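作業場の覚え書き:グリッパーとカメラの選び方、使い比べ(パソコン分解・組立編)

中古のデスクトップを分解して、CPUやメモリを載せ替える作業をアームにやらせるときのコツをまとめたページです。ネジ締め編と配線編は別のページにあります。11月に書いた古い版から、爪の形とカメラの置き場所の項を書き直しました。

作業台を先に決める
グリッパーを比べる前に、台と治具を固定します。台が動く状態で爪を比べても、爪の差なのか台の差なのか分かりません。うちの台は溝つきのアルミフレームを並べたもので、溝にナットを入れればどこにでもプレートを留められます。木の机でも試しましたが、クランプを外すたびに原点がずれるのでやめました。
パソコンは横に寝かせ、側板を外した面を上に向けます。縦置きのまま横から手を入れる方法は、アームの肘がケースの縁に当たりやすく、メモリの抜き差しで力が斜めに逃げます。
寝かせたケースは見た目より滑ります。下に薄いゴムを敷き、角を二か所、当て板で押さえてください。四隅を全部押さえると、次の一台に替えるときに手間がかかります。

部品の仮置き場
CPUは平らな台に直接置かないこと。四角い凹みのあるプレートを作り、そこに入れます。凹みの深さはCPUの基板の厚みより浅くして、爪が基板の側面をつかめるだけの高さを残します。深くしすぎると爪先がプレートに当たり、つかんだつもりで空振りします。
凹みの角は丸く逃がしておきます。3Dプリンターで出したままの角は糸引きが残っていて、CPUが片側だけ浮きます。カッターの先で一周さらえば直ります。
向きの印(三角マーク)は、プレート側にもペンで書いておくと人が置くときに間違えません。

爪の比較
比べたのは三種類です。
Stanettiの平行爪。幅の狭い平らな爪で、左右が平行に閉じます。CPUの縁をまっすぐ挟めるので、持ち上げたときの傾きが一番小さく出ました。弱点は根元の太さで、ソケットの周りに背の高いコンデンサがある基板では、爪先より先に根元が当たります。進入方向を変えれば避けられることが多いので、基板ごとに教示点をひとつ増やして対応しています。
Risatikのリンク式。爪が弧を描いて閉じるため、開き幅によって爪先の高さが変わります。メモリのように長いものをつかむには都合がよく、CPUには向きません。高さの補正を入れれば使えますが、補正表を作る時間で平行爪に付け替えたほうが早いです。
Zomuraの吸着パッド。CPUのヒートスプレッダのような平らな面なら簡単に持てます。ただし中古品はグリスの拭き残りがあり、パッドがすぐ汚れます。アルコールで拭いてから使うこと。拭いても表面にざらつきが残るものは吸いが弱く、途中で回転しました。
三種類合わせて336回つかませたうち、やり直しになったのが107回です。やり直しの大半は吸着パッドの回転と、リンク式の高さずれでした。平行爪のやり直しは、ほとんどが凹みの中でCPUが斜めに置かれていたときのもので、これは人の側の置き方の問題です。
この数字はうちの台、うちの治具での話です。持っている爪をすぐ買い替えるほどの差とは考えないでください。

カメラの比較
固定カメラと手首カメラは役目が違います。片方で済ませようとすると、たいてい後でもう一台足すことになります。
固定カメラは台の全体を見るのに使います。ケースの位置、治具の位置、アームの肘がどこにあるか。これで教示のやり直しが減ります。ソケットの中の様子までは分かりません。
手首カメラはソケットのそばまで寄れますが、自分の爪が視野の下側をふさぎます。取り付け角度を少し起こすと爪の隠れる範囲は減り、その分、手前が見えなくなります。うちでは爪先がぎりぎり入る角度に決めて、手前は固定カメラに任せています。
照明は上から一灯だと、CPUの表面とコンデンサの頭が白く飛びます。トレーシングペーパーを一枚挟むか、横から弱い灯りを足します。露出は自動のままにしないで、CPUが画面に入った状態で固定してください。自動だと爪が寄るたびに明るさが動き、縁の検出が外れます。 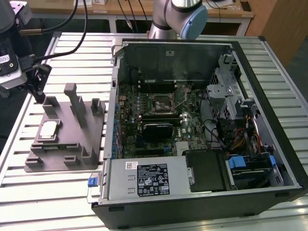

固定カメラ。CPUは左のプレートの凹みの中。
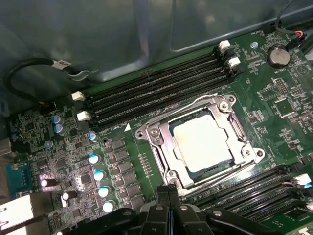 手首カメラ。

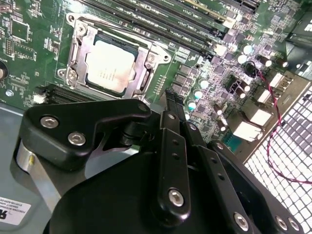
ソケットに入れるときの手順
順番は次のとおりにしています。まずレバーを起こし、押さえ金具を開いておきます。ここは人がやっても構いません。アームにやらせる場合、レバーは爪で挟まず、爪先の側面で引っかけて外へ逃がしてから上げるほうが楽です。挟むとレバーのしなりで爪が引っぱられます。
次にCPUを持ち上げて、ソケットの真上で一度止めます。止めたところで手首カメラの画像を取り、傾きを見ます。傾いていたら、そのまま降ろさずに仮置き場へ戻します。空中で直そうとすると落とします。
降ろす速度は最後の区間だけ下げます。全体を遅くしても結果は変わらず、時間だけかかりました。
ソケットに触れたら爪を少しだけ開き、CPUが自重で落ち着くのを待ちます。一気に開くと、片方の爪に貼りついてCPUが持ち上がることがあります。爪先にシリコンを貼っている場合は特に起こりやすいので、貼る面積を爪先の半分くらいまで減らしてください。
最後に爪先で上から押したくなりますが、押しません。入っていないCPUを押すと端子を曲げます。ピンがCPU側にあるものも、ソケット側にあるものも同じです。

メモリの差し込み
ラッチは両側とも先に開けます。片側だけ開けて差す横着は、人の手ならできてもアームではうまくいきません。
メモリは真ん中を一点で押さず、左右の端を交互に軽く押し、最後に両端をそろえて押し込みます。力の上限は爪ごとに設定します。平行爪は剛性があるので低め、リンク式はたわむので少し高めです。
CPUのソケットを挟んで両側にスロットの列がある基板では、片側を差し終えてから反対側に回ると、アームの肘が先に差したメモリの上を通ることがあります。アームから遠い側を先に済ませてください。
差し込みの確認を音でやろうとした時期もありますが、電源ファンや換気扇の音に負けます。ラッチの角度を手首カメラで見るほうが確かです。ラッチが白い基板なら、しきい値だけの単純な処理で足ります。黒いラッチは照明を横から当てないと見分けがつきません。

ケーブルの逃がし方
ケースの中の電源ケーブルは、作業の前に面ファスナーで束ねて縁に寄せておきます。画像処理で避けさせるより、束ねるほうが早いです。
細いファンの線は見落としやすく、リンク式の爪だと隙間に挟まります。基板の上を横切っている線は、抜いてしまうか、マスキングテープで仮留めします。テープは幅の狭いもので足ります。基板の部品の上には貼らないでください。
アーム自身のケーブルも同じです。手首カメラの線は上へ大きく回し、手首を一番ひねった姿勢で突っ張らない長さを取ってから結束します。まっすぐな姿勢で長さを決めると必ず足りません。線が短いと、画像が途切れる前に爪の位置がわずかに引っぱられるので、原因が分かりにくくなります。

コントローラーについて
爪を付け替えたときは、重さと重心の設定を書き換えます。忘れると、力の検出が爪の重さの差だけずれます。うちでは設定ファイルの名前と同じ札を爪の根元に結んでいます。
非常停止は利き手と反対側に置きます。利き手はたいてい何かを持っているからです。
通信の遅れが気になるときは、先にUSBハブを外してみてください。手首カメラと固定カメラを同じハブにつないでいたときは画像がときどき抜けました。別々の口に挿したら止まったので、コントローラーの買い替えは見送っています。

爪先の手入れ
作業が最大20回進んだら、爪先を一度拭きます。グリスの多い機種を続けるときはもっと早めに。布は毛羽の出ないものを使います。
爪のネジは使っているうちにゆるみます。増し締めの前に、ペンでネジ頭と爪にまたがる線を引いておくと、次からは線のずれを見るだけで分かります。
シリコンを貼り替えたら爪の厚みが変わるので、つかむ幅を測り直します。
樹脂の爪は角から丸くなっていきます。丸くなった爪は捨てずに、レバーを引っかける作業用に回しています。

よくある失敗
CPUを裏返しに仮置きしてしまう。プレートに向きの印を書いたうえで、つかむ前に固定カメラで明るさを見れば気づけます。
ケースを寝かせたときに、電源側が下がっている。ゴムの厚みが左右で違うのが原因でした。水準器を電源の上に置いて確かめます。
ドライブを固定する樹脂の爪が出たままになっている。アームの通り道に出ていると、引っかけて折ります。先に押し込むか、外しておきます。
静電気。リストバンドは人だけでなく、台のフレームからもアースを取ります。樹脂の治具は帯電するので、乾燥する時期は除電ブラシで一度なでてから部品を載せます。

うちの組み合わせ
普段はStanettiの平行爪に手首カメラ、台の横に固定カメラを一台。メモリをたくさん抜く日はRisatikに付け替えます。Zomuraの吸着パッドは新品のCPUをトレーから移すときにだけ使っています。
付け替えには位置の確認も含めて11分かかります。一日に何度も替えるのは割に合わないので、同じ作業の台数をまとめてから替えています。
ヒートシンクの取り外しについては、ネジ締め編の後半を見てください。

コメント

Gwilym Ellis
仮置きプレートの凹み、材質は何を使っていますか。PLAだと夏に反ってしまって、毎年作り直しています。

管理人
PETGです。反りは減りましたが、角の糸引きはPLAより多いです。

Nadine Sfeir
露出の固定、試しました。縁の検出は安定したのですが、夕方になると窓の光で結局ずれます。カーテンを引いています。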